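Arbeitsplatte aus Leimholz in der Gemeinschaftswerkstatt – ölen, wachsen oder so lassen?

Frage

Hallo zusammen, ich hoffe, ich bin in dieser Rubrik richtig, sonst bitte einfach verschieben. Wir haben in Omham vor einer Weile unsere kleine Werkstatt neu eingerichtet, und mir ist dabei die Aufgabe zugefallen, mich um den großen Tisch zu kümmern. Die Platte ist aus hellen, verleimten Holzleisten, ein wirklich schönes Stück, und ich hätte gern, dass sie es noch eine Weile bleibt. Im Moment ist sie ab Werk nur ganz dünn geölt, und man merkt schon, dass das nicht lange hält. Wo öfter jemand mit der Hand aufliegt, wird sie grau, und neben dem Fenster fühlt sie sich rau an.

Auf dem Tisch wird vor allem geschraubt: Gehäuse auf, Lüftergitter raus, sauber machen, wieder zusammensetzen. Also kein Sägen und kein Leim, aber Metallteile mit Kanten, und dazwischen steht auch mal eine Teetasse. Jetzt sagt mir der eine, ich soll Hartwachsöl nehmen, der andere schwört auf Lack, und ein dritter meinte, Holz in einer Werkstatt dürfe ruhig aussehen wie Holz in einer Werkstatt. Was nehmt ihr? Und muss ich vorher alles abschleifen? Der Tisch lässt sich leider nicht mal eben ausräumen, ich könnte höchstens an einem Wochenende im Januar daran arbeiten. Ich freue mich über jeden Rat, auch über kleine Tricks!

Antwort 1

Lack, zwei Schichten, fertig. Haben wir bei Rowlands in der alten Halle auch so gemacht.

Antwort 2 (vom Fragesteller als hilfreich markiert)

Ach, da muss ich ein bisschen ausholen, denn mit genau so einer Platte habe ich mich lange herumgeärgert! Von Lack würde ich dir abraten, auch wenn er am Anfang herrlich glatt ist. Sobald die erste Blechkante darüberrutscht, hast du einen Kratzer, der sich nicht örtlich ausbessern lässt, und irgendwann zieht Feuchtigkeit darunter und es gibt Flecken. Bei geöltem Holz schleifst du die Stelle kurz an, gibst einen Klecks Öl darauf und gut ist.

So würde ich vorgehen: Platte abfegen, mit einem feuchten Tuch abwischen und über Nacht trocknen lassen. Dann mit 100er Papier in Faserrichtung schleifen, die ganz grauen Stellen ruhig vorher mit 60er. Staub gründlich absaugen, Hartwachsöl dünn auftragen – wirklich dünn! – und den Überschuss nach der Zeit, die auf der Dose steht, mit einem fusselfreien Tuch abnehmen. Am nächsten Tag das Ganze noch einmal. Die ölgetränkten Lappen bitte nicht zusammengeknüllt in den Eimer werfen, sondern ausgebreitet draußen trocknen lassen, die können sich selbst entzünden.

Für die Metallteile haben wir uns in Sikdale eine dünne Filzmatte besorgt, die kommt einfach unter, was gerade bearbeitet wird. Und leg dir angewöhnte Plätze an, zum Beispiel die Handschuhe immer links vorn und den Schraubendreher gleich daneben, dann wandert nicht ständig alles quer über das Holz.

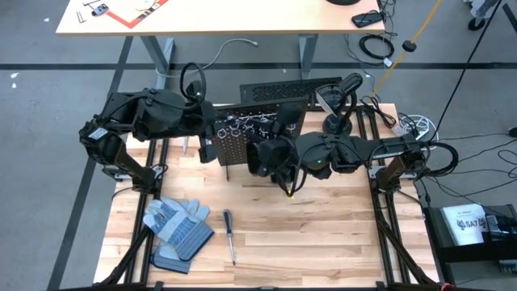 Werkstattgruppe Nonotden – Bereich Tische und Werkzeug

Am längsten hält so eine Platte, wenn man sie gar nicht erst verkommen lässt. Auf hellem Leistenholz fällt jeder Fleck auf, und das ist beim Pflegen ganz praktisch, weil man früh merkt, wo nachgeölt werden will. Die Arbeitshandschuhe mit den blauen Streifen liegen bei uns vorn links auf einem Haufen, der Schraubendreher rechts daneben, und wenn ein Lochblech auf den Tisch kommt, achte ich inzwischen sehr auf die untere Kante. Die drückt sich sonst ins Holz, gerade wenn das Blech schräg steht. Ein Streifen Filz oder ein gefaltetes Tuch darunter genügt.

Noch etwas zu deinem Wochenende: Wenn du nicht alles auf einmal frei bekommst, mach erst die vordere Hälfte und später die hintere. Den Übergang legst du am besten auf eine Leimfuge, dort sieht man ihn kaum. Im Januar würde ich gut heizen, sonst bleibt das Öl ewig klebrig. Viel Freude damit!

Antwort 3

Schließe mich an, Öl. Wir hatten einmal Leinöl genommen, das hat Tage gebraucht und die ganze Werkstatt roch danach. Teste vorher an der Unterseite, helles Holz wird durch manche Öle deutlich gelber, als man denkt. Und die Tasse gehört auf einen Untersetzer :)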